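Student Builds > Gripper problems: soft objects, wrist camera view, need advice before the demo
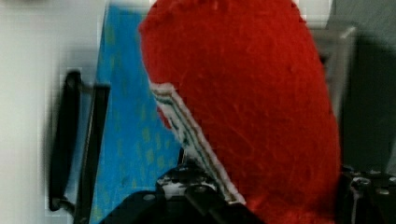

Wrist cam view, red fuzzy object at the gripper, striped edge running down to the fingers.

demyd_m
Posted April 6, 2019

We are a student team of four working on a pick and place project for our robotics class. The arm is named Jarlow. The job is to take soft things out of one bin and put them in another, with no person touching the controls after the start button.

Blocks and plastic cups are fine. Plush is where we lose points. I went through our log last night: 1,000 tries on soft objects since February, 300 of them marked as drops or misses. The class target is 60 misses or fewer in 1,000.

The still at the top of the post is typical of what the wrist camera sees when we are close. The red takes up half the view. The detector was trained on whole objects, so when it gets a wall of fuzz it either returns nothing or puts the center somewhere silly.

Two questions.
1. Would you move the camera, or train on close views?
2. Does anybody have a good way to tell a real grip from a pinch of loose fabric?

Force limit is set low right now. We have no touch sensors and no money for them.

Demyd

furircombe_faith
Posted 22 minutes later

Move the camera. We had the same trouble on the Furircombe team last year. Ours sat right behind the fingers and at close range it was useless. We put it on a bracket farther up the wrist and tilted it down. It took one afternoon, plus another one to redo the calibration.

Training on close views sounds cheaper, but you have to label them, and where do you put the center of something when you can't see the ends of it?

kushnir_bench
Posted 40 minutes later

I disagree with Faith. If the camera goes up the wrist, the fingers get small in the picture and you lose the one thing a wrist camera is good for, seeing the contact. At this range you shouldn't be running the detector at all. Use it from far away, pick your point, then go in and only look at what is between the fingers.

Also, look at the white strip with the green lines in your still. That is the best feature on the whole object. Red fuzz has nothing to track. A stripe has two edges and a direction. If it stays put compared to the gripper when you lift, you have a grip. If it slides, you don't.

demyd_m
Posted 1 hour later

Kushnir, we thought about the stripe, but not every item in the bin has one. The judges also swap in objects we haven't seen.

Faith, do you still have the bracket file? What did the move do to your reach into the corners of the bin?

furircombe_faith
Posted 1 hour later

I'll look for the file. Corners got worse, yes. The bracket hit the wall of the bin if we came in steep. We limited the approach angle and gave up on a few items per run.

t_iyer
Posted 2 hours later

I coach a middle school club so take this as a smaller scale answer. Before you change any hardware, sort those 300 misses. Put them in piles: never closed on it, closed and slipped during the lift, dropped on the way over. You may find most of them are one pile. Ours were nearly all slips in the lift and the fix was to lift slower for the first inch.

The other thing I'd check is the blue with the yellow-green dots on the left side of your picture. If your software uses color or small blobs to find things, a dotted surface is going to give it a lot to chew on. Try a plain cloth for one session and compare.

Thenmozhi

kushnir_bench
Posted 2 hours later

Seconding the piles. I still say don't move the camera.

On objects without a stripe, you don't need a printed one. Any seam, crease or shadow will do if it holds still for half a second. In your still there are darker creases in the red toward the lower right. Weak, but usable with enough light.

beat_z
Posted 3 hours later

Has the force limit been ruled out? A low limit makes sense for cups. For plush it means the fingers stop when they have pressed into the fuzz and have not reached anything firm. From the motor's side that looks like a grip. Then you lift and it slides out.

On Drollden we set two limits, one for hard and one for soft, and the soft one was the higher of the two. People argued with me about that for a week. Stuffed toys can take it.

Check how far the fingers close as well. A full close means you missed. Almost closed means a pinch of fabric. Half open means you have some body in there. It costs nothing, you already have the motor position.

Beat

furircombe_faith
Posted 3 hours later

The finger position check is good, but it fooled us on thin items. A washcloth held well and a plush ear held badly give you the same number.

beat_z
Posted 4 hours later

True. For thin items we closed, lifted a little, and checked position again. If it changed, we let go and tried another spot. It costs time on every pick, so it depends on how your class scores.

demyd_m
Posted next day

Thanks, all. Scoring is by items moved with a penalty for drops, and time only matters for ties, so a second check is fine for us.

I did the piles with Marichka this morning. Slips in the lift were the biggest pile by a lot. Camera trouble was smaller than I made it sound in the first post. So the order will be force limit first, then slower lift, then Beat's position check. The camera stays where it is for now.

We will try the plain cloth too, but only in practice. We don't get to choose the surface on demo day.

marichka_d
Posted next day

Teammate here. I want it noted that I asked for the higher force limit in February.

Does anyone log finger position during the whole lift, or only at the start and end? Our log is already big and I don't want to store more than we need.

kushnir_bench
Posted next day

Whole lift. Drop the video for the good picks and keep it for the bad ones, that will save you far more space than trimming numbers.

t_iyer
Posted next day

Start and end was enough for my kids, but they weren't trying to tell a slip from a bad pinch. For what you are doing I'd go with Kushnir's answer.

furircombe_faith
Posted 2 days later

Found the bracket file. It's the older version with the wrong screw spacing on one side, so measure before you print. Sending it by message in case you change your minds.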